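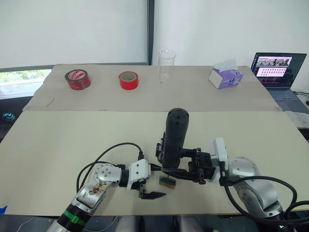

The Grarkari Fingers

Sharon Mushi had been told the new fingers would pay for themselves, and she had been told that about the old ones too.

"Same arms, same controller," Baoshan said. "Left side and right side. You tell me which you'd buy."

"I'd buy neither. What did they quote us?"

"Four thousand. Three for the other pair."

She wrote 4000 and 3000 on the back of her hand, which annoyed him. He liked people to use the form. The right gripper had the black cylinder clamped in its fingers and was holding it straight up over the little block, and it looked good. Everything looked good when it was holding still. At Yoon she had watched an arm hold a bottle beautifully for a whole morning and then throw it at a vice president.

"Now the handover," she said.

"It did the handover. It did it 200 times at Pisach."

"Who counted?"

Baoshan looked at the laptop. The salesman had counted, they both knew that.

"Has it done the cup?" she asked.

"Nobody does the cup. The cameras can't find it. It's clear plastic, Sharon."

"Our customers ship clear plastic."

"The tape, then. It'll do either roll."

"And a tissue?"

He rubbed his eyes. It was past four in the afternoon and he had promised Chunhua a number by five. Chunhua didn't care about tissues. Chunhua wanted one line in an email, with the word "better" in it, so that Tellness would stop calling.

"Better at what?" Sharon had asked her that morning, and Chunhua had said, "Just better," and gone into a meeting.

The open fingers on the left pointed down at the board. Sharon bent until her chin was level with them. There were stains on that arm, brown ones, and she wondered how many evaluations it had sat through, and how many of those had come out in favor of whatever was newest.

"Forty tries," she said. "Each side. I count."

"That's all night."

"Then order some food."

Baoshan pulled the laptop toward him and began, slowly, to type in the first one.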